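Kerslake shop teaches robot arms to sort parts by hand
By Ngaio Rewi
Last updated 4:31 p.m.

KERSLAKE – If you stop by the back room at Lostex on a June afternoon, you may find Wiremu Goodwin standing very still with a control handle in each fist, frowning at a tray of solenoids as if one of them had said something rude. He is giving lessons, and his pupils are a pair of robot arms.

Lostex, which puts together small electrical assemblies for shops up and down the valley, has spent the spring teaching the arms to do a job that people on its floor know as kitting. Before anybody can build a unit, somebody has to go down the line of bins, pick out the right parts and lay them together in one tray, and then do it all over again for the next unit (and the next, and the next, until lunch). It's fiddly work, and the company would like the machines to take a share of it.

The parts for the lessons are kept in yellow trays on either side of a white table, solenoids in one, round red circuit boards in another, and the wiring across the way. A steel tray lined with white paper goes in the middle, and that is where the kit gets laid out. Each lesson begins with the paper bare.

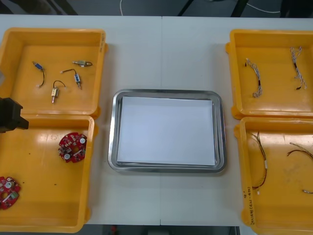 Why not just write a program that tells the arms where to go? Wires never land the same way from one day to the next, so a fixed set of moves that works on one harness will miss the next one completely, while a person guiding the arms adjusts without thinking, and those adjustments are what the system learns from.

The guiding is done with a set of handles made by Clesta, a small outfit over in Gralalden. When Goodwin moves his wrist, the arm moves too, and when he squeezes, the fingers close. Every motion is saved along with the video, and the whole lot is handed to the software overnight. Goodwin, a line lead who came up through the wiring bench, says he was a little surprised to be asked.

"I figured they'd want somebody who was good with computers," he said over a cup of coffee. "They wanted somebody who knows how to pick up a harness so it doesn't drag everything else along with it. Well, I've been doing that for 31 years, so I said sure, I'll have a go!"

He took to it slowly. His first day on the handles he got through six lessons and went home with a sore neck, and he says he spent most of that evening reaching for the salt at half speed, much to the delight of his grandchildren. These days he keeps a lesson going for nearly four minutes at a stretch, and he likes to start with the solenoid and the board and save the wiring for last.

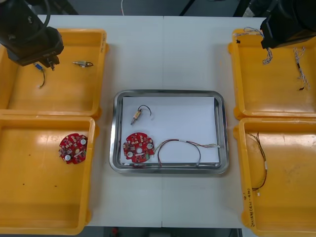
Not every lesson is kept. If Goodwin drops a part and has to fish for it, he marks the try with a foot pedal and a coworker looks it over later, and sometimes those clumsy ones are saved on purpose, so the arms can learn how to recover from a bad grab. He has opinions about that, as he has about most things on the floor, and he would prefer that his fumbles not be shown at the company picnic.

Two more people from the wiring bench will start on the handles later in the summer, and Goodwin has been asked to train them as well. Lostex says no jobs on the bench are changing this year. The arms will stay in the back room until the fall, when the company plans to try them on a short run of real orders during the morning shift, with Goodwin close by.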